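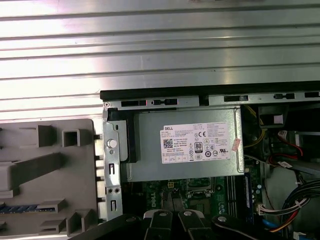 Gripper over the open Dell case, power supply still in place.

Workshop Tips: Getting a Gripper to Handle a CPU Socket
By Anathi Mtshali - July 9, 2020

These notes come from the PC teardown bench at Cellerstead, where we compared 2 ways of teaching an arm to work inside a desktop case. One policy saw only an overhead view. The other also got the wrist view. With the wrist view added, failed approaches to the retention lever fell from 21 to nine in 60 tries.

Clear the cables first. Most of our aborted runs ended with a finger against a power lead, well short of the socket. Tie the bundle to the drive bay side and leave it there for the whole session.

Fix the case to the bench. A shift of a few millimeters between runs is enough to spoil the comparison. Ignacio Ulloa uses two clamps and a strip of rubber mat. 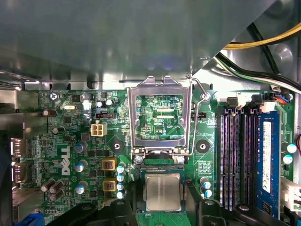 Record the lever and the load plate as separate steps. When we logged them as one motion, the policy tended to pull at the plate before the lever was free of its latch. Split in two, the same data gave cleaner starts. Stop each recording with the plate fully open and the fingers still.

Watch for glare. Bare sheet metal and the processor's heat spreader both throw bright streaks into the wrist view. A diffused lamp from Bidbridge did more for us than any change to exposure.

Keep fingertips below the load plate when the processor is exposed - the contacts are fine and a replacement board costs a day. Use scrap boards for early training.

Log failures with the same care as successes. Our set holds 3806 clips, nearly a third of them failures, and dropping those made the lever results worse. We have not tested this on laptops.

14 shares | 3 comments
Contact | © 2020 Tunalness Workshop Notes | Back to top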